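Hedvig Viklund
September

3.2 Warning labels and what people remember of them

The survey went to 1063 households in the towns of Hirkar and Arkau. Each household was asked to name the small kitchen appliances it used in a normal week and to say, without getting up to look, whether each one carried a warning label and where. We left out large cookers and anything built in.

Most people were sure their kettle had a label and placed it on the base. Answers for toaster ovens were far less settled. Many said there was none, or put it on the back near the cable. A few recalled a label but could give only its colour. 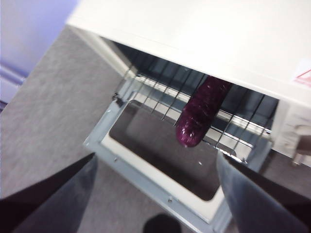
Figure 2. A white toaster oven with its door open. A red-and-white warning label is partly visible on the top panel.

We then visited 200 of the households and compared the answers with the appliances themselves. Labels on a top surface were forgotten more often than labels near a switch or dial. Several people used the top of the oven as a shelf for bread or tea towels, and the label had been covered for months. Older residents did no worse than younger ones, which we had not expected after the Mernero pilot.

Wording mattered less than position. People who had read a long label and people who had read a short one gave much the same account of it - usually that something would be hot. Where the label sat beside a control that was touched every day, they could often repeat part of the text.

The visits were made in the early evening, when kitchens were in use. Section 3.3 deals with the replies from Arkau, where the questionnaire was also given in a large-print form.

Comments

Tufa reader: Did you ask about second-hand appliances? Ours came with the label scraped off.

M.: Went and checked my kettle after reading. No label on the base at all.

Hedvig Viklund: Second-hand items are in section 4, though there were not many of them.

Contact the author | Copyright Hedvig Viklund | Back to top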